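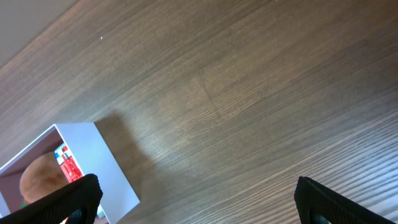 2 min read

Melis wrist-view set: README

Hi! If you landed on this page you probably bought the Melis kit, or you're trying to decide whether to, and you want to know what's in the folder before you pull it down. I've been using the kit since July and I put this card together because the one that ships with it is two lines long and one of them is a link.

What you get

The kit is sold by Illow. You get the gripper, the little wrist camera, the mounting plate, a cable that is way too short (buy a longer one, trust me) and a license for Jasent, the recording software. The arm is on you. Mine is an older Hurkevska and it bolted right up once I found the correct screws.

What's in the data

2116 short recordings, split into 27 tasks. Nearly all of them are tabletop stuff: reach for a small item, lift it out of a box, put it down on the wood, put it back. Every recording has the wrist video, the arm positions and the gripper opening. There's a plain text note for each one too, and I typed those myself, so please forgive the spelling.

The view is always from the wrist, looking down past the two black fingers. A lot of the time you get plenty of table and only a corner of the box with a few colored things in it. I like that! It's what the arm has to work with on the job, and a model trained on nice centered views got lost fast on my setup.

Stuff to know before you train

Small print on packages is too blurry to read in a lot of the wrist video. If your plan is to sort by label, get a second camera. Color and shape hold up much better.

The tabletop is shiny in places and you'll see stripes of glare down near the fingers, plus a soft shadow next to the box. I left the lighting alone and did no color fixing at all. Same goes for marks and specks on the wood, they're all still in there.

Gripper opening is saved as 0 for closed and 1 for open. The Jasent manual has it the other way around. I lost an evening to that one.

How I like the kit so far

Pretty happy, 4 out of 5. The fingertips have a nice rough grip and the mount hasn't budged. The point I took off is for Jasent, which freezes if you rename a task while it's recording (so name your tasks first, then hit the button) and for that silly cable. Illow support did write back the same afternoon, and they say a fix is on the way.

Folders

recordings: one folder per task, video and positions side by side
notes: my typed notes, same names as the recordings
setup: camera settings and the mount drawing
extras: a small script that plays a recording back with the gripper opening drawn on top

Use it for whatever you like, a mention would be nice. If you find a recording where the video and the positions don't line up, send me the file name and I'll pull it from the next version.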